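I bought the Liltska square basket in October, mostly because my desk had become a place where small stuff went to get lost. Erasers, dice, the blocks from a puzzle set I refuse to give up on, you name it. I wanted something low and plain that I could drop things into without looking, and this one had 573 reviews on the Drandidico store page, so I figured it couldn't be terrible. It isn't! I like it so much I went back for a second one.

First, the shape. It's square with rounded corners and short sides, so you can get your hand in and fish out what you need. There's a band of little diamond holes up near the rim, and below that the walls are solid, which I prefer to the baskets with holes all the way down (my paper clips used to poke out of those and scratch everything). It's black plastic, and on a white tablecloth it looks sharper than something this cheap has any right to.

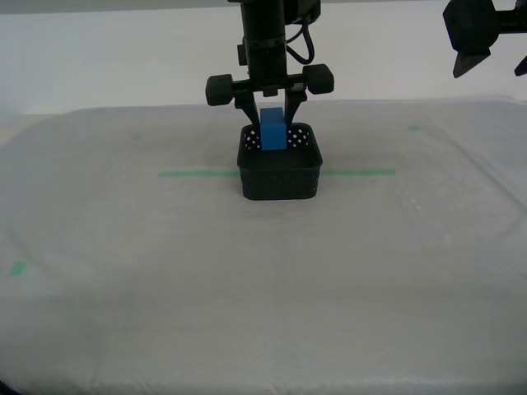
Eltgate Home Notes

Size-wise, it's good for blocks, chargers, sauce packets, that kind of thing. A chunky cube goes in with plenty of space around it. Don't expect to stack tall bottles in there, though – the sides are too low and they'll tip as soon as you bump the table.

The inside is the one thing I'd change. Black on black means a dark item just vanishes at the bottom. Bright stuff is fine, and a blue block is easy to spot, but I spent a good while hunting for a black pen cap last week and it was in the basket the whole time. I'd love this in a light gray.

I also picked up the Győri table cover in the same order, and I'm a little less thrilled with that. It's a nice pale color and goes with everything, but it came folded up tight and those folds do not want to leave. One long crease in particular runs almost the whole way across, and then you get small ripples on top of that.

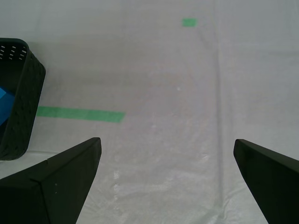
I tried smoothing it by hand, then left it overnight with 2 heavy cookbooks on the worst part, and it got a bit better. If you only care about protecting the table, you'll be happy. If wrinkles make you twitchy, look for one that ships on a roll.

Cleaning the basket is easy – warm water, dish soap, and an old toothbrush for the diamond holes. I've had mine for 20 washes or so and the black still looks even. Four and a half stars for the basket, three for the cover.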